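Collecting Demonstrations for a Laundry-Loading Policy
Project report, Robot Learning Laboratory course. Authors: Etelka Somogyi, Ximeng Guo. Supervisor: Eckhard Sauerland
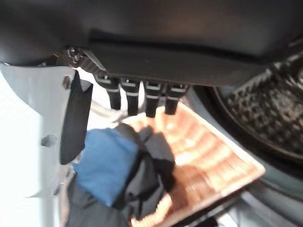
1. Purpose

The Floka project set out to gather demonstrations from which a policy could learn to move clothes from a basket into a front-loading washing machine. The wrist view was the main input to the policy. It shows the basket, the fabric and the opening of the drum at close range, with parts of the gripper always in view.

2. Collection procedure

Each demonstration began with a small pile of laundry in a woven basket placed near the mouth of the machine. The operator guided the arm by remote control and ended the recording once the last item had been released. Two operators, Homa Mousavi and Ximeng Guo, worked in alternating sessions on the Nugroho bench. Garments were dropped into the basket without folding, and the basket was turned to a new angle after every trial.

A total of 2,261 demonstrations was recorded. Of these, 128 were set aside for evaluation and were not used in training.

3. Labeling and review

Each recording was divided into three phases: approach, grasp and release. Wendell Wojcik checked the phase boundaries in the Nillex viewer and returned unclear cases to the operator. Most disagreements concerned the start of the grasp – dark garments show little contrast against the finger pad, and the moment of contact is hard to place.

4. Limitations

Strong light washed out pale surfaces in many wrist images. Exposure was fixed in August for the remaining sessions, but earlier recordings were kept as they were. Items that hung over the rim of the basket were also handled differently by the two operators, and the labels do not record which method was used. A field for this has been added to the session form.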